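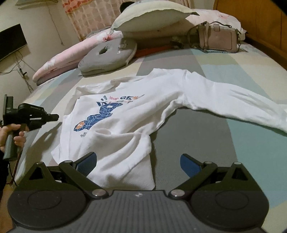
What size Surkulville cover do I need for a double bed?
Order the medium. It hangs over both sides of a standard double mattress and tucks in at the foot. If your mattress is deeper than usual, or you like the cover to come down close to the floor, go up to the large.

Surkulville Wide Stripe Bed Cover
by Flustetti
Item no. 904
Sizes: single, medium, large
Colorway: gray, pale teal, cream, soft yellow

The Surkulville is a flat cotton cover with broad stripes in quiet colors. It can be used as a light bedspread in the daytime or slept under as a top layer in warm weather. The stripes run the length of the bed. They are wide enough that you see whole bands of color from the doorway, and a white shirt or sweater laid out on the bed shows up clearly against any of the darker ones.

The fabric is flat and smooth, with no tufts or raised pattern. Buttons and jewelry don't catch in it, and you can fold clothes on top of it without the cover bunching up under your hands. Many of our customers sort their laundry on the bed, and this is the cover we point them to.

Details
100% cotton, plain weave
Hemmed on all four sides
Same color on front and back of each stripe
No fringe, no lining
Sold as a single piece - pillowcases are listed separately under Jaber

Washing
Machine wash warm. Wash by itself or with similar colors the first time. Do not bleach. Tumble dry low or hang to dry. Shake it out and pull the long edges straight before hanging, or the hems will curl. Iron on the back if you want it very flat. Expect a small amount of shrinkage in the length after the first wash, which is already allowed for in the size chart.

What goes with it
The gray and teal stripes sit well with plain off-white bedding and with dusty pink. For a throw, choose something with a texture you can see up close, such as a herringbone weave, and keep it to one color. Warm orange-brown wood is a good match for a headboard. If your room already has a patterned rug, the Jaber plain cover may be easier to live with.
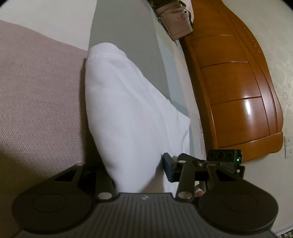
Using it with knits
White knits pick up lint from brushed and fleecy covers. The Surkulville isn't brushed, so you can lay a knit flat on it to fold or to smooth out the cuffs. For drying a damp knit, put a towel down first. Water won't hurt the cover, but a wet patch takes a long time to dry with a mattress underneath.

Storage
Fold in thirds along the stripes, then roll. Keep it out of direct sun if it will be sitting for the whole season. The soft yellow is the first color to fade.

Ordering
Covers ship folded in a cotton bag within 12 working days. The large is made in smaller runs and is sometimes out of stock - the next run is due in March. Returns are accepted on unwashed covers with the tag still on. For fabric samples, write to Brândușa Lungu at the Fullel shop and include the item number and a mailing address. We send one sample strip per household, and it shows all the stripe colors.

Page updated 16/09/2018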